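Switching to one pill a day - did you feel better, or just less busy?

General Treatment Talk > Living With It

costico_blue
My doctor wants to move me off my old combo and onto a single pill. My numbers are fine and have been fine for ages, so this is all about "quality of life," her words. Right now I take 7 pills a day, split morning and night, and I've got it down to a science (pill box, phone alarm, spare doses in the glove compartment). So I guess my question is, did anybody here switch when nothing was really wrong? Did your life get better or did you just have a smaller pill box? I'm not fishing for medical advice, I have a doctor for that. I want to hear what it was like.

Tincuța Avram
I switched when nothing was wrong and I would do it again tomorrow! I didn't think the old stuff was bothering me. I thought everybody woke up at 3 a.m. with weird dreams and a sour stomach. Two weeks after the change I slept through the night and cried at breakfast like a crazy person. My sister thought somebody had died.
Also I travel for work and I can't tell you how nice it is to pack one little bottle. Ask your doctor what she'd expect to change for YOU though, because my old combo might be nothing like yours.

marlowpete
Going to be the grump here. I switched and felt exactly the same, except I put on weight that first winter and had to buy new pants. Could be the pill, could be my wife's cooking, my doctor wouldn't commit either way. I filled out one of those life quality questionnaires before and after and my score went up, and I'm telling you it went up because I'd retired in January. There's no box on the form for that.

Tincuța Avram
Okay but Pete, the form is supposed to ask how you feel, and you felt better. Does it matter why?

marlowpete
It matters if somebody's going to turn around and tell costico the pill did it.

Woo-jin Ma
Pete has a point and I say that as somebody who loves his one pill. I used to do data entry for a clinic and most of the people who filled out those forms were the ones who showed up on time, had a ride, had a job that let them leave. The folks having the worst time weren't in the waiting room. So whenever I read "patients reported improved well-being" I want to know which patients.
That said, on my own switch: the first 2 weeks were rough. Headaches, foggy, snapped at my kid over cereal. Then it lifted. I almost quit on day ten and I'm glad I called the nurse line first. Don't just stop if it's bad, call.

costico_blue
Thanks, all of you. Woo-jin, was the fog the can't-find-my-keys kind or the shouldn't-drive kind?

Woo-jin Ma
Keys kind. I did let my wife drive on the longer trips just because I was tired.

jarkard_jen
Can we talk about money for a second? My one pill is great, I have no complaints about the pill. But when I changed jobs the new plan didn't want to cover it and I spent most of a month on hold. With the old combo I could at least get part of it as generics. My copay went from basically nothing to 200 dollars until the paperwork got sorted out. THAT was a quality of life issue, let me tell you. Stress like you wouldn't believe. Before you say yes, have the pharmacy run it through your insurance and get an actual number.

costico_blue
Oh wow, I had not even thought about that. Calling them in the morning.

cozma77
I'm the one who switched and went back. Nothing dramatic, I just never stopped feeling wired at night. We tried taking it in the morning, we tried it with food, we gave it 3 months. My doctor was fine with going back and my labs never budged the whole time. I don't regret trying. I do get a little tired of people acting like more pills means you're doing worse than everyone else. I take mine with my coffee and my toast and I like the routine.

Tincuța Avram
I hope that wasn't how I came across, cozma! I get carried away because it was such a big thing for me.

cozma77
No no, not you. Family mostly.

marlowpete
Cozma, same with my brother. He counts my pills at Thanksgiving like he's the FDA.

quietharbor
Longtime lurker here. The thing that changed for me was hiding. I live with roommates who don't know, and a pill box with all those little doors gets questions. One plain bottle doesn't. I'd have taken some side effects for that. Nobody at the clinic asked me about it, they only wanted to know about sleep and stairs and whether I could carry groceries.

Woo-jin Ma
quietharbor, thank you for posting that. I wish it had been on our forms.

jarkard_jen
Seconding. And welcome!

costico_blue
Update, posting this 2018-10-25 from my lunch break. The pharmacy ran it and I'm covered, with a copay I can live with. I talked to my doctor again and told her what cozma said about feeling wired, and she said we can check in early and go back if I hate it. I'm starting after my daughter's recital so that if I'm foggy I'm foggy on my own time. I'm also keeping a little notebook, sleep and mood and stomach, before AND after, and writing down anything else going on so Pete doesn't yell at me.

marlowpete
Write down if you retire.

Tincuța Avram
Good luck!! Come back and tell us about the dreams.

sistum_dave
Just got through the whole thread. I'm on month two after switching and mostly agree with Woo-jin, the start was bumpy and then it wasn't. My stomach is still not thrilled if I skip breakfast. I do my notes in the evening when the house is quiet, works better for me than trying to remember it all at the appointment. I can share my page layout if you want it, costico, just send me a message.
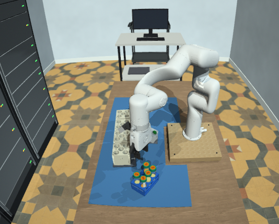

White robot arm over a blue work mat (computer render)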